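From: Sylvain Besnard
Date: Fri 27 September
Subject: Re: [spa-owners] Heated stones, Wemness or Danier?

Two replies in one, as my lunch break is short.
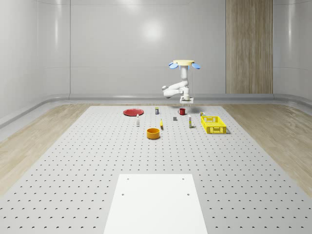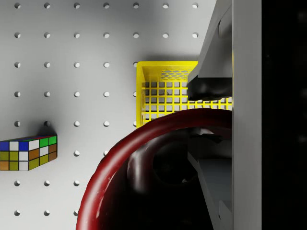 The gray perforated surface, twice

> We're at 930 treatments a year and the old stone heater is dying.
> Wemness wants 3000 for the big one. Danier is cheaper but the
> lid looks flimsy. Anyone used either?

I had the Danier for 3 years. The lid is flimsy. It also beeps when it reaches temperature, usually just as the client has drifted off, and the manual from Choo (they import it) suggests a towel.

We went to the Wemness in January and I have no complaints except the price. Ask for the display model, they took 200 off ours without much of a fight.

Skip the Sevance oil they'll try to sell you with it. Smells like a salad.

Sylvain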